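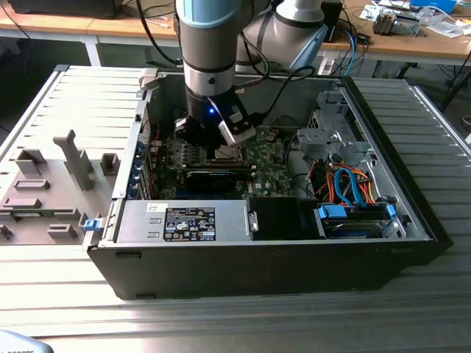
Re: Teaching the arm to strip old PCs (page 2)

sylvain_h
Jul 11, 2026

Back with an update for everyone who asked in March. The arm is now bolted down over the slatted aluminum bench in our shared workshop, and the tower lies on its side with the panel off, so everything gets approached from straight above. Tonight it was hovering over the processor socket, which I have been working toward for far too long (my family has stopped asking how the computers are doing). I have used up 2 weeks of evenings on the approach path alone. The program is a small thing I call Grerkari, and it lives on a laptop and complains a lot.

My question for you kind people: would you start with the processor, or do the expansion card and the drive first?

teodora.n

Oh, this makes me happy! I've been following since your very first post. Start with the drive, please. Those blue release tabs in the corner are made for fingers, so they give a gripper something to push on, and if you miss by a bit you've only bumped a plastic tab. A miss at the socket is a much sadder evening.

Fellen

I'm going to disagree with Teodora, fondly. The drive is down in the corner with that bundle of power wires and the blue SATA cables right next to it. Loose cables are the worst thing you can give an arm, they never sit the same way twice. The card is flat, lies right across the board and is easy to find. I'd go card, then socket, and do the drive by hand for now.

teodora.n

Fair about the cables, but a card has a retention tab to deal with too, and it has to come out straight or it binds. I bent one at home with my own two hands, so I don't trust a machine with it yet.

mngubane

Can I ask about the black cables looping down on the right side of the gripper? On my own build I had one snag on a case wall at 200 mm/s and it took me all weekend to straighten things out. A couple of hook-and-loop straps higher up on the arm would be my first job, before any of the above.

sylvain_h

Marietjie, you're right, and I've been putting it off. Straps tomorrow, then the card at a crawl with my hand on the stop button. Teodora, I promise the drive gets its turn after that. Does anyone have a spare tower they don't mind losing?

Fellen

I have a couple in the garage. Come by for coffee and take both.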